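Two Hands Under Test at Greenwood as Nornow Weighs Its Next Controller

August 1, 2020
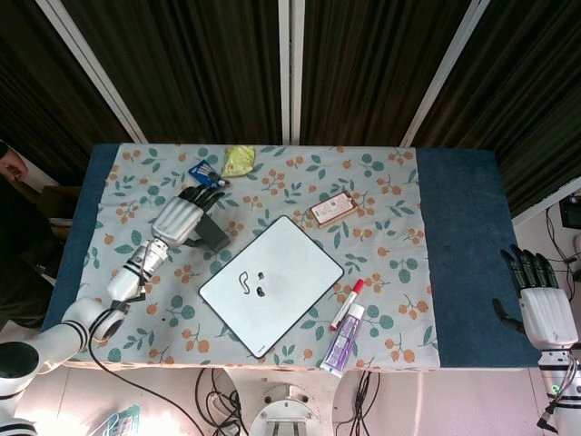 A month of comparisons

The Nornow group in Greenwood spent most of July on a question that sounds small until you have to pay for the answer: whether to keep the controller it has been using on its pair of white arms and humanlike hands, or move everything over to a newer one from Dumlow. The group finished the first round of trials this week and was kind enough to talk us through them, at some length and with a good deal of coffee.

Both arms work over a padded table, and for this round the mat was partly covered with a printed tablecloth. A cloth makes the job harder. Thin things sink into it a little, the edge of a card no longer stands up the way it does on a bare surface, and a finger that presses too firmly will drag the fabric along with it. The old controller had been tuned on the plain mat, and Nermina Vidmar, who ran the trials, wanted to see both of them somewhere less comfortable.

"You can make almost any hand look clever with a wooden block," she told us. "I wanted the sort of stuff that ends up on a kitchen table by the end of the day."

So the objects are ordinary ones - a small dry-erase board, a marker with a red cap, a tube of toothpaste, and a few little packets, one of them crinkly plastic. They go down at odd angles, and the hands are asked to pick each one up, hold it clear of the cloth and set it back down without letting it tip.

What the numbers say

In all there were 924 attempts, split evenly between the two controllers, with the objects put back in a fresh arrangement after every 21. The Dumlow unit came out ahead on the flat packets, where its fingers close more slowly at the very end and seem to slide under an edge instead of pushing it away. The older unit held its own on the marker and was a shade quicker with the toothpaste tube, which pleased Vidmar more than she expected, as she wrote a fair part of its software herself over the winter.

The dry-erase board gave both of them trouble. It is wide and thin, and a hand coming down from above has very little to take hold of. The best results came from pressing near one corner and lifting with the thumb, a move that Vidmar worked out late one evening and then had to teach twice, once for each controller. She would like to try it with both hands together in the next round, one steadying and one lifting, but the timing between left and right isn't close enough yet for her to trust it.

There was a cost to look at as well. Switching over would come to $3,085 for the pair, cables and mounting parts included, and would mean several days of taking the stations apart and setting them up again. That is real money for a group this size, and Vidmar was frank that the difference in the trials was not wide enough to settle the matter by itself.

Notes for anyone trying the same

Vidmar passed along a few things for other small groups. She suggests leaving slack in the cabling near the wrist, because a tight cable will pull on the hand at full reach and spoil a result that has nothing to do with the controller. She also recommends changing one thing at a time, a rule she says she broke in the first week and paid for with 100 attempts that had to be thrown out and done over. And she keeps a handwritten log next to the automatic one, mostly for remarks like "slow today" or "try the thumb lower," which have turned out to be the pages she goes back to.

What comes next

The second round will bring in softer items and a heavier cloth, with the same objects kept on as a baseline so the two sets of results can be laid side by side. Gestgate, which has been sharing its own gripper results with the group since spring, will repeat a portion of the trials at its end using a simple two-finger gripper. A written summary will be posted on the Nornow page when both sets are in, and the group is glad to hear in the meantime from anyone who has run the Dumlow controller on a pair of arms - particularly anyone who has managed to get the left and right sides to agree.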